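Gripper trial group, Dridunthorpe site
Minutes of the meeting held 30th November

1. Minutes of the last meeting
Agreed, with one change. The Skivent fingers were described as "proven." This now reads "in use."

2. Skivent and Eltar fingers compared
The report covers 827 picks, split between the two sets. Eltar came out 12 points ahead on thin items. The meeting was not convinced. Most of the Eltar picks were done in the second week, when the operators had had more practice, and the log does not say who held the tool for which run. It was also asked why 33 picks were marked "partial" and then counted as good. No clear answer was given. The headline figure is not to be quoted outside the group until those picks are scored again.

3. Bagheri controller
The supplier says the new version closes faster. Our own timing shows a difference too small to trust. A request to buy a second unit was turned down for now. It can come back in February with better numbers.

4. Hanging spoon task
There was a long discussion on whether this task tells us anything. Those in favor said a hanging handle is a fair test of finger alignment. Those against said a shiny spoon is mostly a test of the camera, and that the two should not be scored together. The hand-held tool with the black finger pads has been used for this task so far.

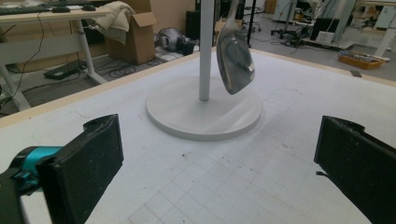 Fig. 1. Hand-held gripper at the stand, spoon hanging between pole and table edge.

It was noted that the pads show dust and some wear at the top edge. Pad condition has not been logged for any run, which weakens any claim about grip. Agreed to repeat the task with 51 picks per finger set, operators swapped halfway, and pads wiped and checked before each set.

5. Any other business
The draft summary calls the trial "a success." To be struck out.

Next meeting: when the repeat runs are scored.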